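Research articles | Media and performance | Open access

4.2 Credits, secondary work and how viewers find performers

The second part of the study looked at what happens to a performer's other work once a streaming series brings in new viewers. We used listings from Plandard, a catalog of film, television and dance credits, and took every performer with a speaking part in at least 3 episodes of a scripted series. This gave 3,000 profiles. After we removed duplicates and profiles with no dated credits, 1,980 remained.

For each profile we recorded whether the person was also listed as a dancer, musician, director or producer. We then compared page visits in the 24 weeks before and after the first episode was released. Visits to the acting credits rose for most profiles. Visits to the other credits rose much less, and for dance they hardly moved at all. Directing credits did better, mainly when the film was short and free to watch.

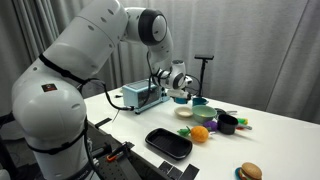 Figure 3. Robotic arm with gripper above a white tabletop.

Tanasarn wrote in reply to an early draft that page visits are a poor stand-in for interest in dance, as most people who go to see a dance piece hear about it from the venue and never look up a catalog. The same reply asked us to treat company listings apart from solo listings. We did this for the Revelside series, where the cast had enough of both kinds. Solo listings gained slightly more visits than company listings, but the gap was small and we do not build on it.

Two limits apply to these results. Plandard lets performers edit their own pages, and some add older credits only after a series comes out. We used the date of the work and ignored the date of entry, but a page that has just been filled in may draw visits for that reason alone. The catalog is also weak on club nights and other live music, so performers who work as DJs are likely to be undercounted.

A check against the Atimley festival programs found the same order of results, with acting first, directing second and dance last. The programs do not cover television, and we used them only for the secondary credits. Section 4.3 turns to performers who left a series before its final season.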